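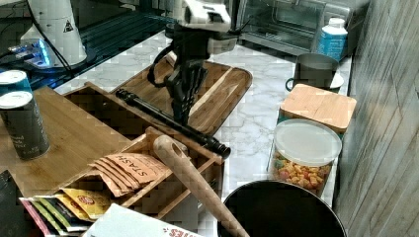 *도마 위의 검은 집게. 앞쪽 나무 정리함에는 티백이 들어 있어요.*

Andgate에서 나온 주방용 로봇팔 Villik을 2주 동안 써 봤어요. 가격은 2974유로, 집게는 포함이고 설치비는 따로예요. 결론이 궁금한 분들을 위해 먼저 말하자면 저는 아직 안 삽니다. 그런데 돌려보내고 나니 좀 보고 싶긴 해요(진짜로요!).

제가 시키고 싶었던 건 거창한 요리가 아니었어요. 컵 제자리에 놓기, 티백 꺼내 주기, 조리대에 늘어놓은 것들 한쪽으로 밀어 두기. 저녁 먹고 나면 제일 하기 싫은 그 자잘한 일들이요. 칼질은 처음부터 기대도 안 했고, 설명서에도 칼은 쥐여 주지 말라고 되어 있더라고요. 참고로 설명서가 237쪽입니다. 저는 앞부분만 읽고 나머지는 먼저 써 본 Harish Annamalai 씨한테 전화로 물어봤어요.

## 설치와 첫인상

설치는 생각보다 빨리 끝났는데 위치 잡기가 골치였어요. 팔이 닿는 범위 안에 물건을 다 모으려다 보니 토스터 오븐을 비스듬히 돌려놓게 되고, 도마가 조리대 한가운데를 차지하게 되고... 부엌을 제가 쓰는 게 아니라 팔한테 맞춰 주는 느낌이랄까요. 케이블도 신경 쓰여요. 손목에서 나온 긴 검은 선이 도마 위로 지나가는 자세가 있는데, 음식 올려놓는 자리라서 이건 꼭 개선해 줬으면 좋겠어요. 관절에 들어오는 파란 불빛은 예쁩니다. 밤에 물 마시러 나왔다가 보면 괜히 인사하게 돼요.

소음은 합격이에요. 라디오 틀어 놓으면 거의 안 들리고, 옆방에서 통화하는 데도 문제없었어요. 다만 처음 켤 때 자세를 맞추느라 한참 꿈틀거리는데 그동안은 옆에서 기다려야 해요. 배고플 때는 이게 은근히 길어요.

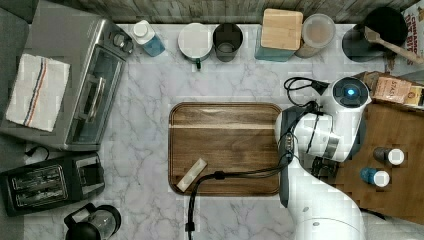 ## 그래서 집안일을 하긴 하나요?

반은 해요. 단단하고 모양이 뻔한 것들, 그러니까 캔이나 뚜껑 있는 통 같은 건 꽤 믿음직하게 옮깁니다. 목요일 저녁에 캔을 나무 쟁반에 올려 달라고 했더니 쓱 집어서 딱 세워 놓는데, 혼자 박수 쳤어요!

문제는 납작한 것과 흐물흐물한 것. 티백은 한 장만 꺼내 달라고 해도 두세 장씩 딸려 나오거나 정리함 칸막이를 꼬집고 있고, 행주 접기는 아예 포기했어요. 머그잔은 손잡이가 어느 쪽을 향하느냐에 따라 그날 운이 갈려요. 나무 숟가락도 비슷하고요. 그리고 느려요. 컵이랑 통 몇 개 정리하는 데 10분쯤 걸리니까, 보고 있으면 손이 근질근질해서 결국 제가 치우게 되더라고요.

길고 가는 물건도 시험해 보고 싶어서 검은 막대를 조리대에 올려놨어요. 가운데를 잡으면 괜찮은데 끝을 잡으면 휙 기울어요. 사람은 손에 힘이 걸리는 걸 느끼고 고쳐 잡잖아요. 얘는 그걸 아직 잘 못해요. 부품 정리 같은 작업장 일에 써 볼까 하는 분이라면 이 부분은 꼭 직접 확인해 보세요. 작은 공방을 하는 Agata Bianchini 씨도 크기가 똑같은 부품을 옮길 때만 쓸 만할 것 같다고 했어요.

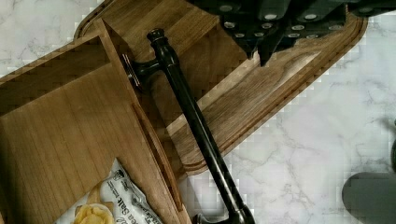
*집게 쪽 카메라로 본 도마와 조리대. 왼쪽 아래에 감자칩 봉지도 보이네요.*

앱에서 집게 쪽 화면을 볼 수 있는 건 정말 마음에 들었어요. 집게 끝이 도마에서 얼마나 떠 있는지 바로 보이니까 실패해도 왜 실패했는지 짐작이 가요. 반대로 물건이 겹쳐 있으면 제가 봐도 뭐부터 집어야 할지 헷갈리는 각도라서, 버벅거리는 심정이 조금은 이해되더라고요. 과자 봉지는 집을 수는 있는데 안에서 바삭 소리가 나면 마음이 아파요. 감자칩 좋아하시면 시키지 마세요.

## 누구한테 맞을까

물건 종류가 적고 자리가 딱 정해진 부엌이라면 재미있게 쓸 수 있어요. 허리가 안 좋아서 무언가를 자주 옮기기 힘든 분께도 가능성은 보이는데, 지금은 옆에서 지켜볼 사람이 있어야 해서 선뜻 권하기가 어렵네요. 저희 집처럼 조리대에 젤리 통이랑 시리얼 상자까지 다 나와 있는 집은... 로봇보다 정리가 먼저예요.

좋았던 점: 조용함, 집게 쪽 화면, 캔 옮기기
아쉬운 점: 속도, 케이블, 얇은 물건, 가격

3월에 집게 소프트웨어 업데이트가 있다고 하니까 티백을 한 장씩 꺼낼 수 있게 되면 다시 빌려 보려고요. 그때는 행주도 한 번 더 시켜 볼게요.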